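Printing for a small group show: matt rag or baryta?

Forum: Exhibiting and Print

saltmarsh_lens
12/24/24
I have a wall in a group show at the Vitthorpe next spring and need to settle on paper. The series is portraits and some still life, 28 prints if they let me hang them all, though I suspect I will be asked to cut it. Up to now I have always used Grimilier matt rag, the heavier one. The lab I use has started offering a baryta from Zorkesier at the same price and the test strip looks very good in the blacks. My worry is reflections. The room has windows down one long side and the hanging is unglazed.
Has anyone shown baryta without glass in a room like that?

pinholepete
Yes, in November. I would not do it again opposite windows. On the end walls it was fine. On the wall facing the light you had to stand to one side of each print to see the shadows. People do move about, but they should not have to.

grainmerchant
I disagree with the above. It depends on the height and on how dark the pictures are. I hung 10 baryta prints opposite a window and dropped the centre line a little lower than usual. Light pictures gave no trouble at all. The dark ones did, so I swapped those to a side wall. Matt rag is safe but it flattens everything, and if the work has deep colour you lose it.

saltmarsh_lens
Most of mine are mid to light. The colour matters in a handful of them, mainly blues, and that is where I saw the difference on the strip. I have been using this one as a test file as it goes from near neutral to a strong blue on one surface.
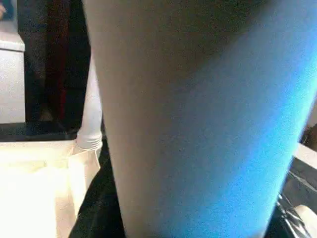
Pale to blue, test file for the paper comparison

On the rag the blue side goes a bit chalky. On the baryta it holds. The neutral side looks the same on both to me.

f_eight_ish
Was that with the lab's own profile for each paper or one profile for both? If it was one for both then the comparison tells you very little. A saturated cyan blue is the first thing to suffer from the wrong profile.

saltmarsh_lens
Good question. I sent sRGB and let them convert. I will ask.

f_eight_ish
Ask, and send Adobe RGB or larger next time if they take it. Some of what you are calling chalky may have gone before it reached the paper.

pinholepete
Agree with that. Also, matt papers do have a smaller range in the blues whatever you do. Soft proof it and you will see how much.

Sriwong_Road
I will put in a word for neither. A lustre paper mounted on aluminium takes the knocks of a group show far better. Matt rag scuffs if someone brushes past with a bag, and a scuff on matt cannot be fixed. I had 3 prints ruined that way before the private view had even opened.

grainmerchant
Lustre looks like wedding proofs. Sorry, but it does.

Sriwong_Road
It looks like lustre. From normal viewing distance few visitors could tell you what they are looking at. They can all spot a scuff.

grainmerchant
We will not agree on this one.

saltmarsh_lens
Scuffs are a fair point and I had not thought about the mounting. The lab quoted £39 a print for aluminium on top of the paper, so across the set that is a lot. I could mount the big ones only.

While we are on it, does matt against baryta matter for a picture with a lot of plain white and grey metal in it? This is the other type I have several of.

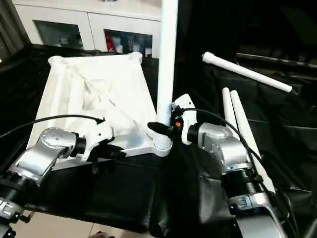
White plastic and brushed metal, very little colour

f_eight_ish
For that I would go matt. The whites on rag are gentle and the detail in the metal will hold. On baryta check for gloss differential in the whites, where there is little or no ink. Hold the test up to a lamp at an angle and you will soon know. Some labs put a coat over the top to even it out.

pinholepete
Matt for me as well.

grainmerchant
Baryta, but I would say that. Do not mix the two papers on one wall though. It looks like two people's work.

Sriwong_Road
Mixing is fine if there is a gap or a corner between them. I have seen it done well — one paper for the portraits, another for the objects, and a change in print size so it looked deliberate.

saltmarsh_lens
Thanks all. I am going to get the profile question answered, then order one of each at full size and take them to the room at midday. If the baryta is bad facing the windows I will stay with the rag and live with the blues. Will post how it goes once the lab is open again after the break.

pinholepete
Take some tape and put them at proper hanging height. Holding them up by hand always flatters them.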